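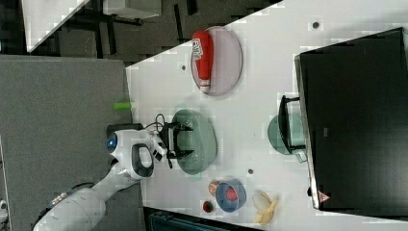
**Managing people, session 4: the first month in a new job**

Welcome back, everyone, and thank you for the lovely (and very long!) comments on last time's reading. Today we look at how firms settle new staff in, and why so many people quietly decide to leave before they've even learnt where the stationery lives.

Our case is Cordeiro, a family firm with 400 staff. In February it asked its newest 40 starters one question: who do you go to when you're stuck? Only 67 per cent could name a person — do keep that figure in mind when we come to line managers.

Before the seminar, please:

- read pages 1 to 9 of the Cordeiro case
- jot down what your own first week at work was like, good or bad
- bring one question for Daiane Vieira, who ran the survey and is kindly joining us for the second half

Notes can be rough — mine always are.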